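Report on the Visit to the Drestaven Municipal Bakery and Grain Store

Submitted to the members of the Trisport Regional Heritage Society, 14 Jul 2021

The Society's summer visit took members to Drestaven, where the town has spent several years restoring its former municipal bakery and the grain store beside it. The party traveled by coach from Trisport and was received at the main gate on Mill Street. Attendance was limited to 16 under the rules of the site, and places were given in the order in which requests were received.

The bakery was built to supply bread to the town's schools, hospital and poorhouse. It closed when those institutions began buying from private firms, and the buildings then passed through a number of uses, including a furniture warehouse and a tax records office. The town bought back the freehold with the help of a grant from the Delić Foundation, which also paid for the new roof. 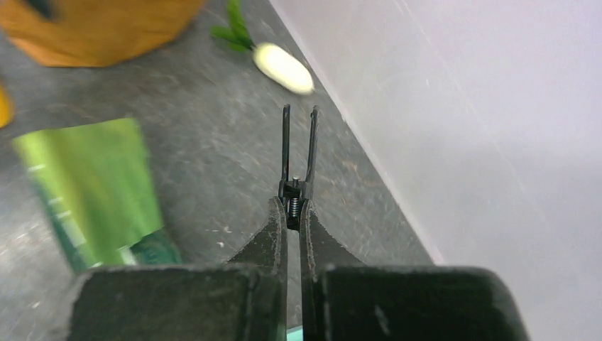 The tour began in the oven hall. Two of the original brick ovens survive, both with their iron doors and draft controls. The arches were taken down and rebuilt by hand, and 2167 of the original bricks were cleaned and put back. Replacement bricks were fired at a yard in Trulludel from clay of the same color. Members who took part in the 2014 survey of rural ovens will remember that few examples of this size have kept their flues, and the Drestaven flues are complete to the level of the attic floor.

From the oven hall the party moved to the dough rooms on the north side. The wooden troughs are gone, but their outlines can still be traced in the floor tiles. The guide drew attention to the small windows, set high in the wall to keep direct sun off the dough in summer.
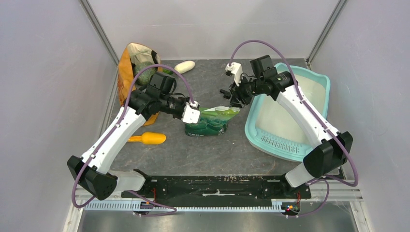 The Grain Store

The grain store stands across the yard and is the older of the two buildings. It has three floors, joined by a narrow stair and a sack hoist. The hoist has been repaired and is shown in motion twice a day. When the town ran the store, its rules called for 500 sacks of wheat to be held in reserve at the start of every winter, and the ledgers recording this stock are now kept in a dry room on the ground floor.

The ledgers were of particular interest to the party. They give the weight, price and origin of each delivery, together with remarks on quality that are often blunt. A long run of entries from the Trulludel farms complains of damp grain.
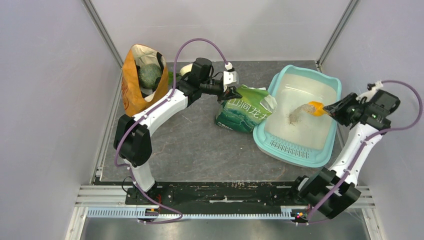

The condition of the upper floor remains a concern. Beetle damage has been found in almost a third of the joists, and visitors are not admitted beyond the head of the stair. The town expects to let a contract for this work in August. The Society was asked whether it could supply copies of its own drawings of the floor, made before the furniture warehouse moved out, and the request has been passed to the archive.

Lunch was served in the former cart shed. Bread from a nearby bakery, made to a recipe found in the ledgers, was dense and rather sour, and opinions on it were divided.

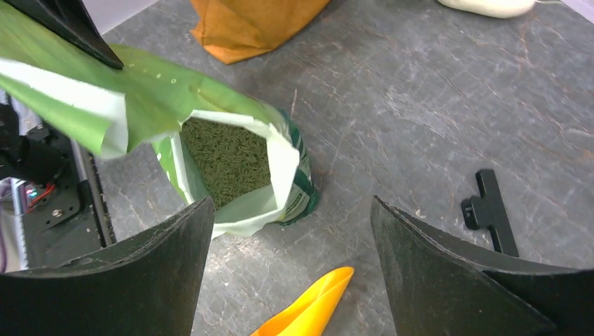 The afternoon was given over to the yard and the boundary wall, which is 115 yards long and carries a datestone that has been moved at least once. Its present position above the side gate does not match the drawing filed with the tax office. The matter will be taken up in the next issue of the Bulletin.

The coach left Drestaven at half past four. Members who wish to consult the visit notes may do so at the Society's reading room during normal hours.

Trisport Regional Heritage Society | Contact the office | © 2021 All rights reserved | Back to top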